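Chapter 4
Clearing the Worktop

Reading time: 13 minutes

Every kitchen has one surface where most of the work gets done, and things settle on it. This chapter looks at what belongs there, what can be moved, and how to tell the two apart.

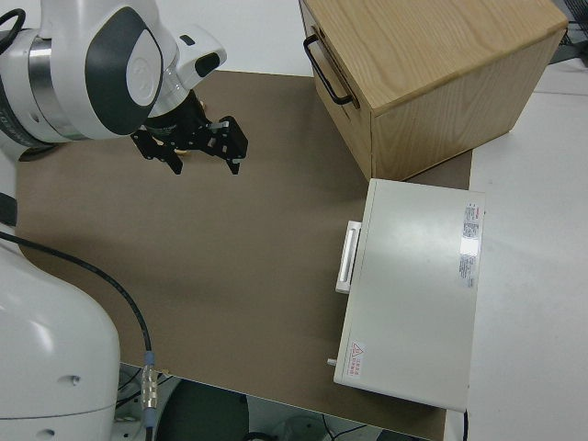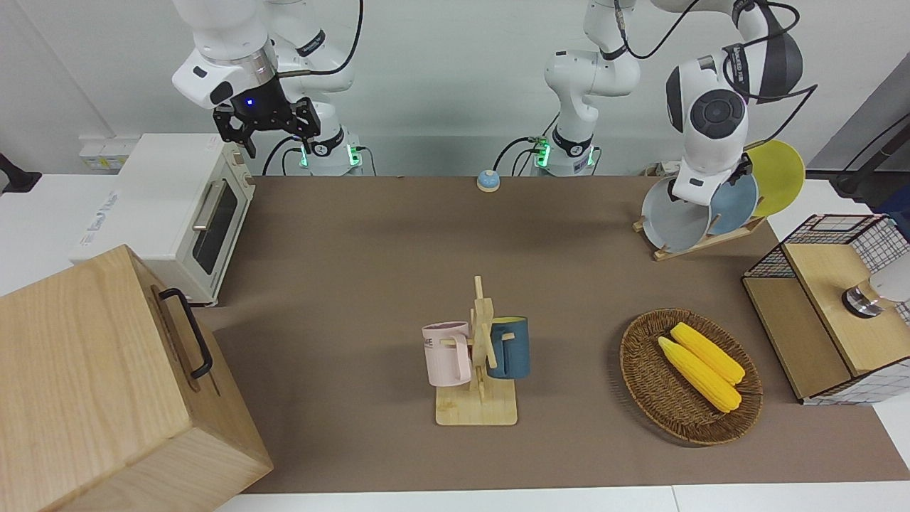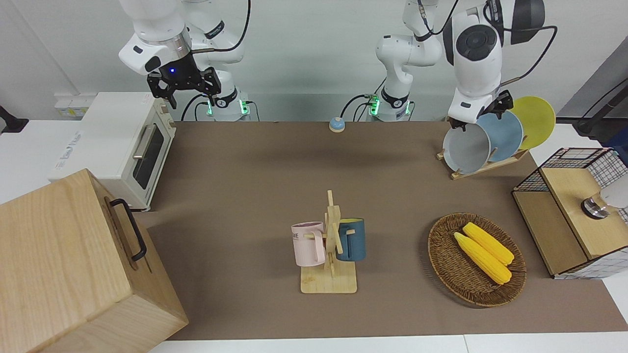
Figure 4.1. One worktop at different moments. The dish rack can be seen in the second and third views, the mug tree in both.

Start with the pieces that stay put. A toaster oven needs space on all sides and should sit at the back or in a corner – its door has to open fully without hitting anything. A rack for plates takes less room than a stack laid flat, and each plate can be lifted out without moving the others. Mugs can hang from pegs in the same way.

Large boxes are harder to place. A wooden box with a handle is easy to carry, so it often ends up wherever it was last put down. Decide on one place for it before you begin.

In her household workbook, Hường Khúc asks students to measure the open area of a worktop before and after clearing it. She suggests leaving a clear strip 400 millimeters deep along the front edge. Small items such as a call bell or a salt jar can go behind that line – close enough to reach, but out of the way of a cutting board.

Section 4.1 begins with the appliances. You will need a tape measure, a pencil and the worksheet on page 200.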